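Chapter 7
The Interview as a Made Thing

Learning goals
After this chapter you should be able to tell a recorded interview from a written one, plan a question list that survives contact with a guest, and edit an answer without changing what it meant.

Most people who end up hosting a show say they were always going to. They interviewed the dog. They read the cereal box aloud in a serious voice. By the time they reach a studio, this has hardened into what the trade calls an origin story, and it will be told, in nearly the same words, to everyone who ever points a microphone at them.

Your job in this chapter is to learn what to do when it starts coming at you.

Consider a profile that ran on Hilla, a small website covering local arts and broadcasting. The guest hosted a morning radio show called Rotich. The writer sent six questions by email and got back 3569 words, of which the first 2000 covered childhood. The site had room for far less. The published piece kept the school play, the broken tape recorder and the supportive aunt, and dropped the part where the guest explained how she had lost a show and got another one. Readers liked it fine. Readers generally do, having never met the paragraph that was cut.

7.1 Three ways to hold a conversation

The email interview is cheap and quiet. The guest writes the answers, often at 11 p.m., and sometimes so does the guest's publicist, whose prose you will learn to spot by its fondness for the word "journey." You get clean copy and no surprises.

The phone or video interview gives you a voice, some pauses and a dog in the background. It also gives you a transcript, and a transcript is a humbling document. Read your own questions in it. Some of them run to 34 words before reaching a verb.

The in-person interview takes longest and costs most, and it's where people say things they hadn't planned to. It also involves waiting. Guests are late, rooms are double-booked, and the person with the key has gone to lunch. Use the time to reread your notes. You won't, but the advice is traditional.

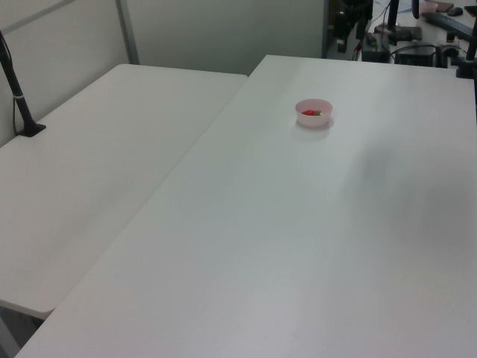 Figure 7.1 A strawberry in a small pink bowl on a white table.

7.2 The opening question and its problems

"Tell us how you got started" is the most common first question in entertainment profiles, and there are good reasons to ask it. It's polite. It can be answered by anyone. It lets a nervous guest talk while you check that the recorder is on.

The trouble is that a practiced guest has an answer ready and will play it from beginning to end. When the online magazine Viltix looked back through its own archive one November, the editors found 23 profiles in a row with the same opening question. They changed it. The new question was "How did it all begin?"

A better opening asks for something small and recent. What was the last thing you cut from the show? Who did you call after the first episode aired? Guests have fewer speeches prepared on these subjects, and childhood will find its own way in later.

7.3 What the editor may touch

You may remove "um." You may join two halves of an answer if the guest wandered off between them and came back to the same point. You may not improve a joke, however much it needs you. The podcast network Staltix asks its writers to keep the full recording until a month after a piece appears, a rule adopted following a disagreement over the word "never."

Before you read on
Find a published interview with a performer or presenter. Mark every question that could have been put to any other guest without changing a word. Keep your copy; we return to it in Section 7.5, where you will rewrite three of the questions you marked.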